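Shape blocks, second batch

2020-01-23

The board is glued up from light strips, pale and slightly darker in turn, and sits directly on the blue perforated table. I finished it with two coats of Resetti oil and sanded to 200 grit between them. 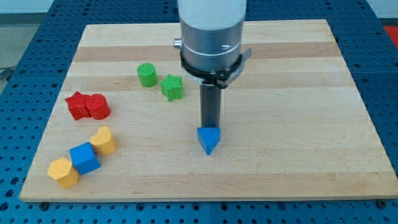 Sorting by color first still works better for me than sorting by shape. Stars and cylinders in the same color can share a cluster – the outlines are different enough to tell apart at a glance. Triangles need more clearance at the corners, so I leave 25 mm. Birthe Hjaltested wants a tray next.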